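October 24, 2018
By the Drivetrain Desk
14 shares | 8 comments

Bolted blade joints: why preload loss is getting a second look

Blade root joints are among the least discussed parts of a wind turbine and among the most often visited. A technician who climbs a tower for scheduled service will, in most fleets, spend a good part of the day with a hydraulic tensioner at the hub. The work is slow, the tools are heavy, and the records it produces are seldom read by anyone outside the service department.

Two suppliers now want to change how that joint is built and checked. Dirketti sells a round nut with a separate load-indicating sleeve. Zultau has kept the standard hex nut and changed the stud, adding a reduced shank and an ultrasonic reference face at the free end. Both address the same problem, the gradual loss of clamp force in the first months after assembly.

Where the load goes

A blade root stud is tensioned to a large share of its yield strength. The pressure in the tensioner is then released and the nut takes the load. Part of the stretch is lost at that moment as the threads bed in and the nut settles on its seat. The loss depends on the ratio of stud length to diameter, so short studs suffer more than long ones. Surface finish, coating thickness and the flatness of the washer face all add to it.

A second loss follows under service loads. Paint creeps, joint faces embed, and the pitch bearing ring bends slightly with each turn of the rotor. If clamp force drops below the design minimum, the stud begins to carry more of the alternating load. Fatigue life then falls steeply. A broken stud also raises the load on the studs next to it, which explains why failures tend to appear in groups.

The usual answer is to over-tension at assembly and to retighten after the first few hundred hours. Retightening restores force but gives little information. The tensioner applies the same pressure to every stud, sound or not, and the technician records that the pressure was reached.

Two routes to a measured joint

The Dirketti sleeve sits between nut and washer and closes by a known amount as load rises. A feeler gauge shows whether the gap is inside its band. No power supply is needed and the reading can be taken with gloves on. Its resolution is coarse, however, and the sleeve adds one more contact face that can embed.

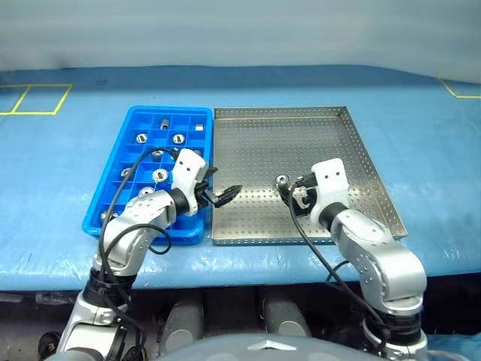

Small metal parts, including nuts, in a blue compartment tray next to a perforated stainless-steel tray.

Zultau's stud is read with a handheld probe placed on the machined end face. The instrument times an echo through the length of the stud and compares it with a value stored before assembly. Temperature correction is required, and the stored value has to be matched to the right stud. The company engraves a code on each end face for that purpose. Accuracy is better than with the sleeve, provided the face stays free of corrosion and old couplant.

Neither route removes the need for a tensioner. What they alter is the decision to use it. A joint that can be read can be left alone when the reading is good, and the service interval can be set by data from that site.

Results from Ruder

The longest set of readings so far comes from the Ruder wind farm, where both systems were fitted in February of last year. The program covered 3,681 studs. Of these, 1,247 were the reduced-shank type, and the remainder used standard studs with load-indicating sleeves.

At the first inspection, 459 studs across both groups read below the upper half of their target band. Only 8 were below the design minimum. All 8 were in sleeve positions close to the bearing's filling plug, where the ring is locally less stiff. They were replaced, and the adjacent studs were read again after retensioning.

The operator has since dropped blanket retightening on the turbines in the program. Studs outside the band are treated one at a time. Service records show fewer tensioner hours per visit, though part of the saving is taken up by the readings themselves. Probe work was slow at first, mainly because end faces had been painted over during hub touch-up.

Cost and supply

Price remains the main objection. A reduced-shank stud needs a longer turning operation and tighter control of heat treatment. Sleeves are cheaper per position but are replaced each time the nut is removed. Đinh, which machines studs and nuts for both suppliers, has added a second line for end-face grinding and expects unit cost to fall once batch sizes grow.

Certification is a smaller obstacle than it might appear. Both parts keep the existing thread and bolt circle, so the hub and bearing drawings do not change. The joint calculation must be repeated with the new stiffness values, and a friction test is needed for each coating.

Retrofit is harder. Sleeves take up stud length, and many older turbines have too few free threads above the nut to accept one. Replacing the studs means holding or lowering the blade, and a crane visit will cancel several years of savings. For existing fleets, both suppliers recommend fitting measured studs only when a bearing or blade is already being exchanged.

The next inspection at Ruder will include the tower-top flange, where stud length is more generous and settling losses should be lower.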